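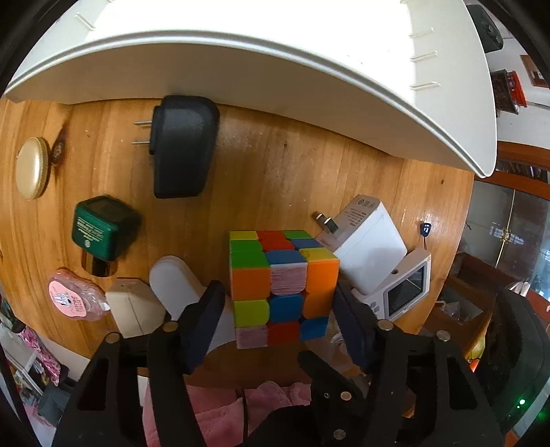
Brollard 2 beta - anyone moved a project over yet?

SorchaScanlon
Posted Saturday, 9:14
Moved my little puzzle platformer over to the Brollard 2 beta last night and I'm so pleased with it! 74 scenes, and all but two opened first time. The new tilemap editor is lovely (you can finally paint across layers). Has anybody tried the lighting yet?

oisin_macs
Lighting is great on desktop, poor on phones. My test level dropped to 16 frames a second with three lamps in it. I'd stay on version 1 if you're shipping this year.

SorchaScanlon
Ouch. Were those baked or live?

oisin_macs
Live. Baked ones were fine, but then what's the point of upgrading?

Treasa F
Can't agree with that, the point is the editor! I rebuilt the whole harbour level in Flotenbridge in an evening, and it used to take me a week. Back up first though - the importer renames your sprite folders. 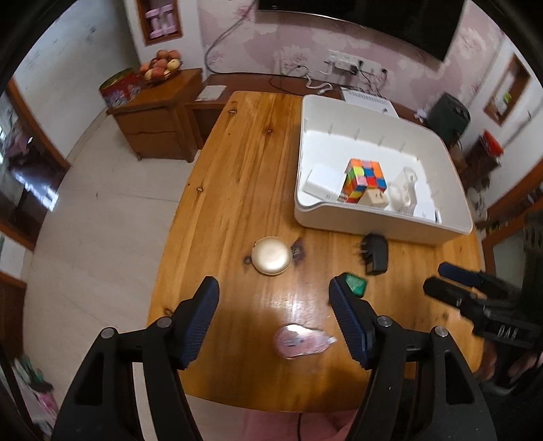

Tape dispenser, compact and plug on the long table.

aoife_nb
Does the Henitz plugin for dialogue still work? I've got 200 lines in there and I'm not typing them again.

Treasa F
It does, but get the April build. The older one loses accented letters.

oisin_macs
Mine lost them on the April build as well.

Treasa F
Did you set the text import to UTF-8? It's off by default.

oisin_macs
...no. Trying that now.

SorchaScanlon
Orla Dunne's Costello demo has a really good dialogue setup if you want something to copy, aoife. All 9 characters run off one script and it's so easy to read!

aoife_nb
Ooh, thanks, downloading it now.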